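I started Hudimska at my own kitchen table with a secondhand laptop and a box of index cards, and I still keep the box. We teach people to cook at home. No chef hats, no timed challenges, nobody yelling. Just small evening classes for folks who are tired of eating the same four dinners (I was one of them for years, so no judgment!).

## How it got going

Before this I worked in the office at Griteck, ordering parts and chasing invoices. It was a decent job. But I'd come home every night and make toast, and at some point I decided I was going to learn to make soup if it killed me. I burned onions for most of a winter. Then a coworker asked me to show her what I'd figured out, and she brought her sister, and the sister brought two people from Elteck down the road, and suddenly I needed more chairs.

The first real class was in January, in a rented room with one working burner and a radiator that clanked the whole way through. We made lentils. Everyone ate standing up. I drove home grinning like an idiot and wrote the name Hudimska on the lid of the card box – it's what my grandmother called the little stream behind her house, and I'd always liked the sound of it. 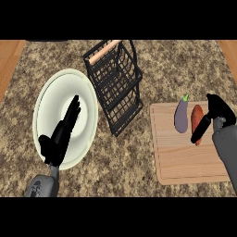

Our beginner course runs 3 weeks, one evening a week, and we start with the stuff most recipes skip over. How to hold a knife. How salty the pasta water should be. What "season to taste" means when you don't trust your own taste yet. I'm a big believer in one wide white bowl on the counter, plain and roomy, because you can see what you're mixing and there's space to get your hands in. You don't need a special one. If you've got a mixing bowl your aunt gave you, bring it along and we'll put it to work.

After that there's the bread course, which is slower and a lot messier, and the weeknight course, which is the one people come back for. I keep every class to 18 people. I tried going bigger once and spent the whole night apologizing to the back row.

## Who does what

I teach most of the beginner classes myself. We have 2 other teachers, one for bread and one who handles anything with fish (I still get nervous around a whole trout). Sfeir, the grocery on the corner, supplies our vegetables and puts up with my last-minute phone calls about cilantro.

The recipe cards are up to 300 now. Students get to take home the ones from their course, and you're welcome to scribble on them – mine are covered in notes like "less vinegar, trust me" and "do NOT walk away from this."

## Coming to a class

Doors open at 6 and we start cooking by 6:30. Wear shoes you don't mind getting flour on. Aprons are on the hooks by the door, and so are the containers for leftovers. If you have an allergy, tell us when you sign up so we can change the menu ahead of time.

Never cooked anything at all? Come anyway! The beginner course was made for you, and we still start with lentils.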